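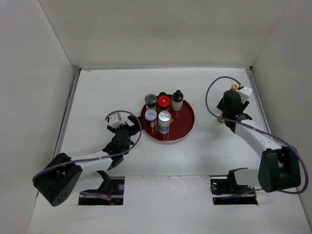
The two-arm test cell at Lornasden, with a red tray of jars and a bottle between the grippers.

Lornasden releases Stovton 2, planning and perception software for two-arm workcells

2023-07-20

Lornasden today released the second version of Stovton, its control software for pairs of small robot arms working over a shared area. The release is available to existing licence holders at no extra charge and to new customers through the distributor Herrero.

Stovton 2 plans both arms together. In the first version each arm was given its own path, and a separate check stopped one of them if the two came too close. The new planner works out a single timed path for the pair and keeps updating it while the arms move. On the company's standard bench computer a fresh plan takes 80 milliseconds, compared with 285 milliseconds before.

"Most of our customers were losing time to arms waiting for each other," said Begoña Arroyo, head of product at Lornasden. "They told us so quite often. We rewrote the planner from the ground up and it took longer than we wanted, but the waiting is mostly gone."

The perception side has also changed. Stovton 2 combines the view from a fixed camera with views from cameras at the wrists. The fixed view gives the general layout and the wrist view is used for the last part of the approach, when the fingers may hide part of an item from the camera. 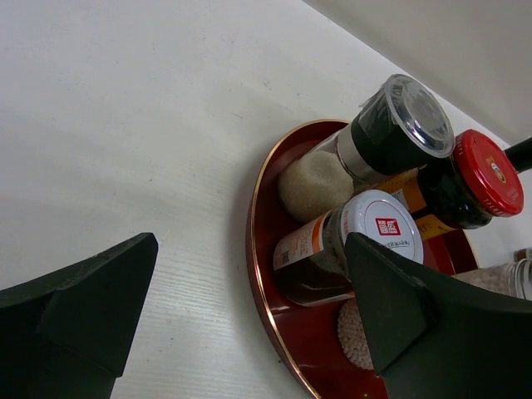
Wrist camera view of the red tray, with jars and a container of toothpicks.

Glass jars are one of the harder cases for the software. Clear glass lets the background through, shiny lids and glossy trays throw reflections, and a jar lying on its side needs a different grasp from one standing up. The wrist view of the tray has jars overlapping one another, with a gripper finger across the lid end of a white-lidded jar. Stovton 2 marks hidden parts of an item as unknown and will ask for a second view before it commits to a grasp.

The item models were trained on 2000 labelled tray layouts prepared by Trinidad Nieto and her team. Customers can add their own items with the Prana labelling tool, now included in the main installer.

Stovton 2 runs on Linux. Settings files from the first version can be imported, but saved paths must be planned again. A further update in November will add support for logging to a remote server.

Technical questions should be sent to Gøran Sæther in customer support. Press enquiries are handled by Iker Sarmiento at the Lornasden press office.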